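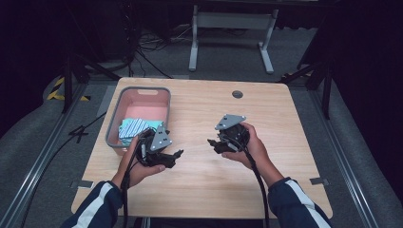

Šindelář Hand-Held Gripper Pair, with Darngate Tracking Plates

The Šindelář pair is a set of two grippers which a person holds in the hands, one left and one right, and works with them on a table as a robot would do. Our customers use it to record two-handed tasks: folding, sorting, passing an object from one side to the other, putting things into a bin and taking them out again. The recordings can later be used for training a robot arm with the same fingers.

We have sold the pair since December and we also use it in our own workshop in Honau, so the notes on this page come from daily work with it.

What is in the set

Left gripper and right gripper, black housing
Two triangular tracking plates, gray, with white round markers
Two cables, one for each gripper
4 finger blocks, already mounted
6 pairs of replacement pads
Hex key and a bag of spare screws
Printed setup sheet (English, German, Czech)

The bin, the cloths and the table are not part of the set. Any firm table will do. If you would like a complete station with table and rails, please write to us and we will make an offer.

Tracking plates

The plates sit on top of the grippers and stand up above the hand, so that the cameras of your tracking system can find the markers also when the wrist is turned. The plate of the left gripper and the plate of the right gripper have different marker patterns. Please do not exchange them. If you do it by mistake, the Samer software will show the left hand on the right side, and the recording has to be made again.

Plates can be ordered alone. They are made by Darngate and fit all Šindelář grippers of the present series.

Cables

Each gripper has its own cable. Lead it back along the forearm and let it fall behind the edge of the table on the side of the operator. A jacket or shirt with long, close sleeves is better than bare arms, as the cable slides on it and does not pull. Leave a loop of slack near the elbow before you start. Cables which lie on the floor should be kept away from the feet of the operator.

Fingers and pads

The fingers are plastic, very dark green, with a matte surface. Each one ends in a block, and the pad is fixed to the inner side of this block. The pad is what touches the object, and it is also the part which wears first. For thin cloth the pad is more important than the closing force, because cloth slides out between two hard surfaces even when they are pressed strongly.
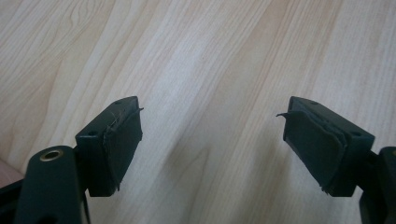

Fingers in open position. Pads with torn corners and frayed edges, to be replaced.

In our workshop we change the pads after 3,000 closings. With soft cloth they may last longer, with cardboard or anything that has sharp corners they will last less. Please look at the pads before each recording day and change them when:

a corner is bent outward or torn
the outer sheet begins to separate from the layer behind it
threads or small pieces hang from the lower edge
the pad stands out over the block

Always change both pads of one gripper together. With one old pad and one new pad the fingers do not close in the middle, and the object turns a little in the grip. This is difficult to see while working but it is clear in the recorded data.

To change a pad, open the fingers completely, pull the old pad from the top corner downward, and remove the rest of the glue with alcohol. Press the new pad on for one minute. Then wait four hours before use. Many customers change pads on Saturday and begin again with the next working day.

Software

The pair works with Samer, our recording program. Samer shows the position of both grippers and the opening of the fingers, and saves them with one common clock. One license for one station is included. The program can also export to open formats; the list is in the manual.

Known limits

The operator needs some training. In the first hour most people move too fast and lift the elbows too high. The grippers are not made for wet objects or for food. Very flat objects such as a single sheet of paper can be picked up only at the edge of the table.

Prices and delivery

Replacement pads, one pair: 6 euros
Tracking plate, left or right: 79 euros
Gripper pair, complete: price on request, with discount for schools and universities

Pads and plates are in stock. The complete pair is built to order and leaves Honau after four weeks. For orders outside the European Union please give us your tax number together with the order, otherwise the parcel stays at customs.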